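The Case for the Slow Job: Automation in the Shared Workshop
An opinion from the Wendura Workshop Association

Shared workshops in this country have, on the whole, treated automation as a matter of cutting and printing. A member sends a file, a machine follows it, and a part comes out. The view set out in this essay is that workshops should now go further and allow members to build and run robot arms for assembly and repair, and that they should begin with old computers.

The position is not held by all of our members, and it was argued over at length before the Association agreed to have it put in writing. Some would prefer the bench space to go to woodturning. Others believe that a robot arm is a toy until it can earn its keep. Both objections deserve a proper answer.

The Association has 526 members. Its electronics room was fitted out for hand work: soldering, testing, the repair of radios and household goods. In November a small group of members applied to use one bench for an arm of their own making, under the project name Pelleo. The application asked for mains power, a lockable cupboard and the use of the bench on three evenings a week. It was approved for one season, with a spending limit of £700, and has since been renewed.

The group chose to work on the insides of a computer. This was criticised as too ambitious, and the criticism was fair as far as it went. Most home-built arms are first asked to move wooden blocks from one side of a table to the other. They do so, a short film is made, and the arm is put on a shelf. The block forgives everything. It may be held at any angle and dropped from any height, and at the end of the exercise the builder has learned very little about whether the arm is any good.

A motherboard in its case forgives much less. The arm must come in over a metal edge, stay clear of whatever is mounted beneath it, and stop at a height that leaves room for the fingers. There are latches, screws and small upright parts on every side. 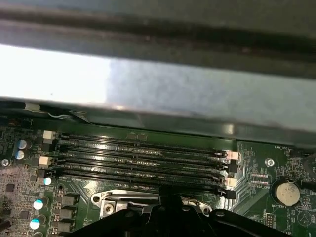
Work of this kind teaches the builder to measure. An arm which is out by the width of a pencil can still stack blocks; the same arm cannot be trusted near a memory slot. The Pelleo members rebuilt their wrist joint twice before they were content to lower it into a case under power, and the notes they kept on the second rebuild are now the most borrowed item in our small library. They deal mainly with slack in the joint, the routing of the camera cable and the choice of grease. None of this is exciting reading, but it is the sort of knowledge a shared workshop exists to keep.

There is a second reason for choosing computers, and it concerns supply. Offices and schools replace their machines on a fixed plan, and many of those machines are sound. Our own store has held up to 500 at one time, nearly all of them given by local employers. A member who damages one while learning has cost the Association very little. The same cannot be said of a lathe, or of another member's project.

The question of cost should be addressed plainly. The arm has used most of its allowance. The largest single item was a set of joint motors bought second-hand from Conduvent, a firm which clears out closed production lines, and the next largest was the replacement of one of those motors when it failed in its first month. The group printed its own brackets. It bought one controller that proved unsuitable and could not be returned. A commercial arm of similar reach would have cost many times the sum, and would have arrived with a sealed wrist and a manual forbidding its owner to open it.

It is sometimes said that the commercial arm would nonetheless be the better purchase, being more accurate and better guarded. For a business, that is very likely so. For a workshop whose stated purpose is the education of its members, it is a poor bargain. Our members are not short of finished products. They are short of machines which they are allowed to take apart.

The processor socket has become the centre of the group's work, and it is the part of the programme on which we have received the most questions. A socket of the modern kind holds a field of fine contacts. They bend easily, and bent contacts will usually mean a new board. Members who have fitted processors by hand for years will admit to holding their breath while doing so. To ask a home-built arm to work here is to ask for control of height above all else, and the group has set down a rule that no movement over a socket may be made at more than the lowest speed setting.

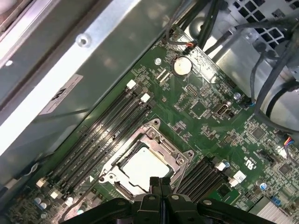
The gripper above the processor socket, inside an open computer case.

That rule has been called timid. We do not agree. Much of the harm done by machines in small workshops follows from speed that served no purpose. A factory must account for every second of a cycle and has fences, sensors and trained staff to make the pace safe. A bench in a shared room has none of these. It has a member with one hand near a switch, and perhaps another member walking past with a cup of tea. Slow movement gives both of them time to act. It also gives the person at the bench time to see what the arm is doing and to think about it, and in a place of learning that is a benefit in its own right.

We would therefore ask other workshops considering such a project to write the speed limit into the bench agreement at the outset. It should not be left to the good sense of whoever happens to be present. Our own agreement was amended after the first season, when it became clear that members joining the project later had not been told of the limit and had taken the factory setting of the motors to be the recommended one.

A stronger objection has been raised by members of the repair group, and it should be stated in full. They argue that skill in the hands is the true property of a workshop, that it takes years to build, and that every task handed to a machine is a task at which some newcomer will not practise. They point to what has happened to drafting and to sharpening. A person who has never fitted a processor by hand, they say, will not know when the arm is about to fit it badly.

This is correct, and the Association has acted upon it. No member may run the arm on a task that he or she has not first carried out by hand, under supervision, and to the satisfaction of the repair group. The requirement was resisted at first by those who had joined in order to write software. It has since become one of the more popular evenings on the calendar. Several members who came for the programming now repair machines as well, and two of the repair group have begun to take an interest in the arm, chiefly in order to complain about the shape of its fingers.

They were right about the fingers. The early set had been copied from a published design, sold as a kit under the name Cronin, and was meant for holding round things such as bottles. A processor is thin and square, and must be held by its sides and kept level. The current fingers were filed to shape at the bench over a number of evenings, by people who knew from their own fingertips what it is to hold such a part.

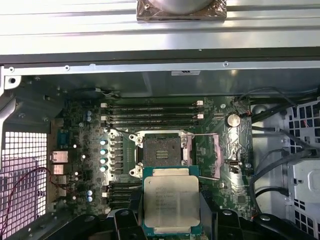

It would be wrong to claim too much. The arm does not repair computers, and the Association has no plan to offer it for that purpose. It is slower than any of our members and must be watched throughout. Lighting remains a difficulty, as bright metal inside the case can confuse the camera, and the group has spent more time on lamps and paper shades than on any piece of code. There are evenings on which nothing is achieved beyond the tightening of a screw. Workshops which require a project to show results at every open day should consider carefully whether they have the patience for this one.

There is also the matter of noise and of room. The arm itself is quiet, but its power supply is not, and the neighbouring bench has asked more than once for it to be moved. A cupboard with proper air flow is being built. Those planning a new space would do well to allow for this from the start, and to place the bench away from the door.

Our recommendation to other workshops is accordingly as follows. Set aside one bench and a fixed sum. Accept old machines and label clearly those which may be damaged. Write down the speed limit and the rule on hand work before the first motor is bought. Require the group to keep notes, and keep those notes where any member may read them, including the record of what was broken.

Automation will be part of working life for most of the people who pass through our doors. The greater number will meet it as something installed by others, which they are expected to stand beside and not to touch. A shared workshop is one of the few places where they may build it, find fault with it and put it right with a file. The Association intends to renew the Pelleo bench for a further season, and would be glad to send a copy of the bench agreement to any workshop that asks for it.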